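Tidying a Shared Bedroom: Frequently Asked Questions
Clultier Home Pages

Where do I start with a tall shelf?
Start with the books. Put them together in one place, then see how much room is left.

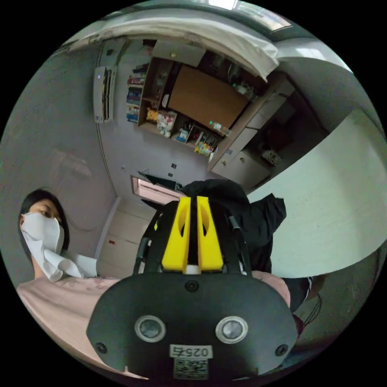 Reading time: 2 min

Should plush toys stay on the shelf?
Yes, if they have their own cubby. Small figurines can go on a lower shelf.

What about clothes on the bed?
Sort them before you touch the shelves.

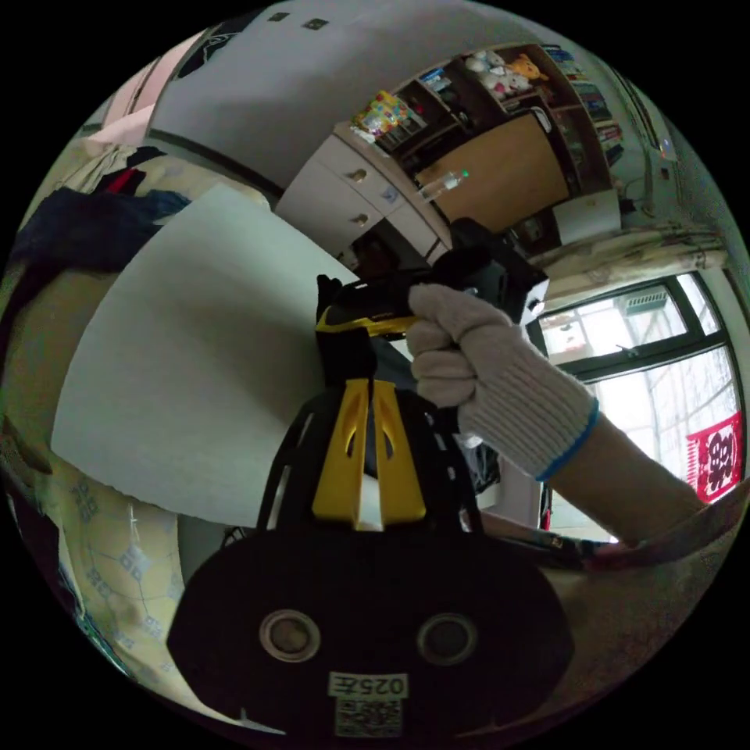
Fold what is clean and carry the rest to the wash. After this, you can make the bed.

How often should I repeat it?
We advise every 3 weeks, and once more in November.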